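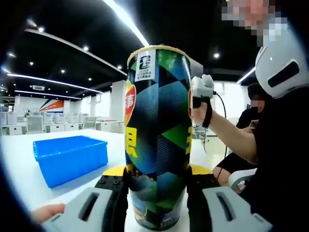
Who can start a removal vote against a sitting council president in Woltden?
Any group of council members that makes up one-third of the seats, or a petition signed by 560 registered voters. The mayor's office has no role in starting it.

Opening. State name and that I am speaking on the procedure, with no position on the Plattner case. Say this early, as it will be asked.

Slide 1, terms. Removal, recall and suspension are three separate things in the charter. Removal is a vote of the council. Recall is a vote of residents. Suspension is temporary and ends after 40 days unless the council renews it. Local news coverage in October used all three words for the same event. Pause here for the handout.

Slide 2, the filing. The petition goes to the clerk, who checks signatures against the voter roll. The clerk has 15 working days. A rejected signature can be fixed once, in person. The text of the charge must appear on every sheet, in full. In the Sidmont petition the charge was stapled on as a separate page, and the clerk refused the lot. That decision was upheld.
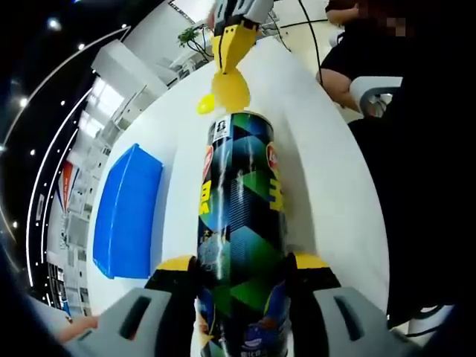 The charge itself needs two parts, a stated ground and a stated act. The grounds are listed in the charter: neglect of duty, misuse of funds, conviction, and loss of residency. Poor health is not listed. Sheets must also be readable by the people signing them, and the clerk applies this strictly. Think of the label on that snack can, with the big yellow characters down the side and a small white sticker near the top carrying the printed text. A petition laid out that way, slogan large and charge small, is the usual cause of complaints. The rule sets the same type size for both.

Slide 3, the hearing. The president may answer in writing or in person. Counsel may attend but may not question members. Prasetyo Latuheru's paper argues this limit is open to challenge. Mention it, do not go into it. Copies at the back table.

Slide 4, the vote. Two-thirds of all seats, counting vacant ones. Vacant seats raise the bar in practice. Work through the Hirnura figures on the board: 15 seats, 2 vacant, ten votes still needed. Members who abstain are counted as present and have the effect of a no.

Slide 5, after the vote. The deputy takes the chair the same evening. The seat on the council is kept; only the office is lost. A removed president can stand for the office again at the next annual meeting.

Questions. Take written ones first. Refer anything on the pending court filing to the clerk's notice.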